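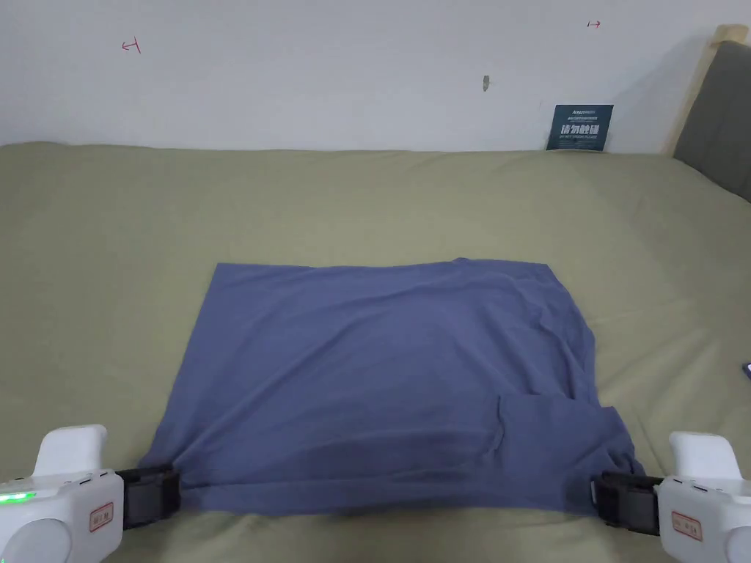
Drying Time of Cotton T-Shirts at Three Spin Speeds
Maximiliano Escobar and Kamrul Weerasinghe
Plenmont College, Textiles 2

Introduction
Students in our dorm often complain that cotton shirts stay damp overnight. We wanted to know how much the spin setting matters.

Method
We washed 10 plain cotton shirts together and spun them at low, medium and high speed on separate runs. Each shirt was weighed every 15 minutes on a rack in the same room. We called a shirt dry when its weight stopped changing.

Results
The slowest shirt, from the low spin run, took 300 minutes. High spin shirts dried first in every run. Medium was closer to high than to low.

Problems
The window was left open during the second run in April, so those times may be too short. We did not measure humidity.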